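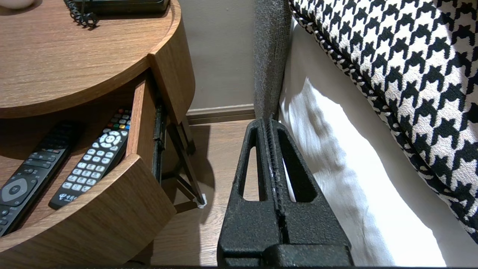 第4章 客房分机的安装与设置

本章适用于 Torno 客房电话系统的分机部分，包括床头分机、卫生间壁挂分机以及客房接线盒。主机柜的安装见第2章，话务台的设置见第10章。进行本章操作前，主机应已通电并完成初始化，弱电井至各楼层配线架的主干线缆应已敷设并编号。

修订日期：12/16/22
技术审核：Piroska Fülöp
中文版校订：Wissam Qaisi

4.1 安装前的准备

开始安装前，请核对随楼层发货的装箱单。每个楼层箱内应有分机、听筒、卷曲听筒线、直线、壁挂支架、面板标签以及一份房号对照表。听筒线与直线的插头外形相近，宽度不同，不得互换。

所需工具：
网线压接钳
打线刀
十字螺丝刀（小号）
查线话机
标签打印机或油性记号笔

以上工具不随货提供。查线话机须支持双音频拨号，仅有脉冲拨号功能的查线话机无法进入分机编程状态。

注意：房号对照表由前台管理系统导出。如酒店在订货之后调整过房号，应先在管理系统内更正并重新导出，再开始接线。沿用旧对照表会造成计费错房，更正时需逐间重新登记。

4.2 客房接线盒

客房接线盒通常设在衣柜内侧或门后弱电面板内。一个接线盒可接入2条独立线路，每条线路可并联2部分机。需要接入更多分机的套房，应加装扩展盒，型号见附录。

1. 关闭该楼层配线架上对应房间的线路隔离端子。
2. 拆下接线盒前盖。前盖为卡扣固定，从下沿向外拉开，不要用螺丝刀从侧面撬。
3. 将来自配线架的线对接入标有“进线”的端子。白蓝线接左，蓝线接右。
4. 将通往床头的线对接入“出线1”，通往卫生间的线对接入“出线2”。
5. 用打线刀压实，剪去多余线头。
6. 理顺余线，盘入盒内线槽。余线不得压在盖板卡扣下方。
7. 在盖板内侧的标签上填写房号、配线架编号及端子位置。
8. 装回前盖，恢复线路隔离端子。

警告：振铃信号的电压足以使人产生触电感。带电状态下不得触碰裸露端子。未关闭隔离端子时不得进行打线。

说明：早期的 Juhász 接线盒使用螺钉端子，极性标记印在盖板背面。改造项目若保留此类接线盒，应先用查线话机核对极性，不可依据线色判断。

4.3 床头分机的安装

床头分机为台式，底部有四个橡胶脚垫，直接放置即可。若酒店要求固定，可使用选配的底座胶片，固定后仍应能够取下分机检查底部接口。

1. 将直线的一端插入墙面插座，另一端插入分机底部标有“LINE”的接口，听到卡扣声为止。
2. 将直线压入底部走线槽，从后侧出线口引出。
3. 将卷曲听筒线插入分机左侧接口，另一端插入听筒底端。
4. 挂好听筒，确认叉簧可自由弹起。
5. 调整振铃音量开关。出厂位置为“中”，行政楼层建议设为“低”。
6. 将已填写房号的面板标签装入透明盖片下。

注意：
分机不得放置在加湿器出风口附近。
线缆不得从床架或抽屉滑轨之间穿过。
无线充电设备与分机的听筒一侧应保持距离，以免在通话中引入蜂鸣声。

直线过长时，应在家具后方盘绕并以尼龙搭扣固定。不要使用金属扎带，也不要将直线打结。

双床房只安装一部床头分机时，应装在两床之间。大床房的分机位置由酒店指定，未指定时装在靠近插座的一侧。位置一经确定，同一房型应统一执行，并记录在房型表中，供客房部补充耗材和更换面板时查阅。

4.4 卫生间壁挂分机的安装

壁挂分机具有防潮外壳，但不具备防喷溅能力，不得安装在淋浴区内或花洒喷射范围内。

1. 将壁挂支架对准预埋盒，支架箭头朝上。
2. 用随附螺钉固定上下两个孔位。瓷砖墙面应使用附带的垫圈。
3. 将直线从支架中央孔引出，插入分机背面接口。
4. 将分机挂钩对准支架槽口，贴紧墙面后向下推到底。
5. 轻拉分机下沿，确认已锁定。
6. 沿分机上沿及两侧涂中性密封胶，下沿留空排水。

密封胶固化期间不要关闭卫生间排风。固化时间以胶体包装说明为准。

4.5 分机编程

分机编程可在话务台批量完成，也可在分机上逐部完成。新建项目建议采用批量方式；更换单部分机时采用本节方法。

进入编程状态：

1. 摘机，听到拨号音。
2. 拨 *13，听到短促双音。
3. 输入工程密码，以 # 结束。
4. 听到连续长音，表示已进入编程状态。

若听到忙音，说明密码错误或该分机已被话务台锁定。连续输错4次后，分机将自动锁定，只能由话务台解锁。

登记房号：

1. 在编程状态下拨 *2。
2. 输入房号，以 # 结束。
3. 系统播报所输房号。核对无误后按 #，有误则按 * 重新输入。
4. 挂机保存。

设置分机类别：

1. 在编程状态下拨 *4。
2. 输入类别代码，以 # 结束。床头分机为1，卫生间分机为2，公共区域分机为3。
3. 挂机保存。

类别代码决定该分机是否可被设为叫醒对象。卫生间分机默认不响应叫醒，但会随来电同时振铃。如需关闭卫生间分机的来电振铃，应在话务台的房型表中修改，不可在分机上修改。

设置快捷键：

床头分机共有10个快捷键，出厂时全部为空。快捷键的内容应与面板标签一致。

1. 在编程状态下拨 *10。
2. 按下需要设置的快捷键。
3. 输入目标号码，以 # 结束。
4. 重复上述两步，直到全部设置完成。
5. 挂机保存。

未使用的快捷键应保持为空，并在面板标签上留白。请勿将未使用的键指向总机，否则误按会占用话务台排队线路。

注意：紧急呼叫号码由主机统一管理，不应写入快捷键。紧急呼叫在任何类别、任何锁定状态下均可拨出，前提是线路已接通且主机正常运行。各地的紧急号码及转接要求不同，请在开通前与当地主管部门确认，并按第10章填写。

4.6 叫醒服务的设置与测试

叫醒可由客人在床头分机上设定，也可由话务员设定。同一房间存在多条叫醒记录时，系统按时间先后依次执行，互不覆盖。

由分机设定：

1. 摘机，按“叫醒”键。若面板未设此键，拨叫醒服务代码，代码见酒店房型表。
2. 按语音提示输入时间，采用24小时制，四位数字。
3. 系统复述时间后按 # 确认。
4. 挂机。

取消叫醒：

1. 摘机，按“叫醒”键。
2. 听到已有记录的播报后按 *。
3. 听到“已取消”后挂机。

叫醒振铃无人应答时，系统间隔10分钟再次呼叫，仍无人应答则向话务台发出告警。间隔时间可在话务台修改。告警不会自动消除，须由当班话务员处理后手动确认，确认人工号写入日志。

测试时应选取每层首尾两间客房，各设一次叫醒，确认振铃、语音播放与日志记录三项均正常。主机时钟未与管理系统同步时，不得进行此项测试。

4.7 留言灯

分机正面的留言灯由主机控制。收到语音留言或前台文字留言时，留言灯闪烁；留言全部听取后熄灭。

留言灯不闪烁时，按以下顺序检查：

1. 在话务台查看该房间是否确有未读留言。
2. 查看房型表中“留言灯”一项是否启用。
3. 将该分机换到已知正常的房间。若灯恢复正常，问题在线路；若仍不亮，更换分机。

在夜间模式下，留言灯亮度自动降低。夜间模式的起止时间全楼统一，不能按房间设置。部分客人会要求遮挡留言灯，客房部可在前台登记后由话务台对单间临时关闭，退房时系统自动恢复。

4.8 退房与入住时的自动复位

前台办理退房后，管理系统向主机发送复位指令，该房间的下列内容被清除：

未执行的叫醒记录
已读及未读留言
免打扰状态
客人自设的语言

下列内容不受影响：

房号及分机类别
快捷键
振铃音量开关的位置（机械开关，需由客房服务员在打扫时检查）

换房时，留言与叫醒记录随客人转入新房间。转移完成前，旧房间的分机暂时不能拨打外线。若换房后超过10分钟旧房间仍无法拨打外线，应在话务台执行“重发复位”。

4.9 常见故障

现象：摘机无拨号音。
处理：检查直线两端是否插牢；检查配线架隔离端子是否已恢复；用查线话机在接线盒“进线”端子处测试。此处有拨号音而插座处没有时，重新打线。

现象：有拨号音，听筒内声音很小。
处理：检查卷曲听筒线是否误用为直线插头；更换听筒线；仍无改善则更换听筒。

现象：来电时床头分机振铃，卫生间分机不振铃。
处理：查看房型表中卫生间分机的振铃设置；检查“出线2”端子。

现象：拨打后播报的房号与实际不符。
处理：按4.5节重新登记房号，并在配线架处核对端子标签。若相邻两间房号互换，应先检查主干线对是否接反，再决定是否重新登记。

现象：通话中有持续蜂鸣声。
处理：移开附近的充电设备及电源适配器；检查线缆是否与电源线并行捆扎。

现象：无法进入编程状态。
处理：确认使用双音频拨号；在话务台查看分机是否锁定。

以上处理无效时，请记录分机底部的序列号、所在房号及故障现象，联系 Gromament 服务部门。不要自行打开分机外壳。外壳封签破损的分机不在保修范围内。

4.10 清洁与日常维护

用微湿的软布擦拭外壳和听筒。消毒时将消毒剂喷在布上，再进行擦拭，不得直接喷向键盘和送话孔。不得使用含研磨颗粒的清洁剂。

卷曲听筒线扭结时，拔下听筒一端，使其自然下垂旋转复原后重新插入。弹性明显减退的听筒线应予更换。

面板标签受潮或褪色时，应更换整张标签，不要在原标签上涂改。标签模板可向 Gromament 驻 Drukurdale 办事处索取，联系人为 Csenge Szilágyi。

每年5月应进行一次全楼线路检查，内容包括接线盒端子、壁挂分机密封胶以及听筒线。检查结果填入附录的维护记录表，由工程部存档。

4.11 验收记录

每层安装完成后，由安装方与酒店工程部共同填写验收表。每间客房应逐项确认：

床头分机有拨号音，听筒双向通话正常
卫生间分机有拨号音，与床头分机同时振铃
播报房号与门牌一致
快捷键与面板标签一致
留言灯可点亮并可熄灭
接线盒标签已填写

任一项不合格，该房间不得在管理系统中开放电话功能。复检合格后，由原检查人员签字。验收表一式2份，安装方与酒店各存一份。

延伸阅读：语音提示的录制与替换见第13章。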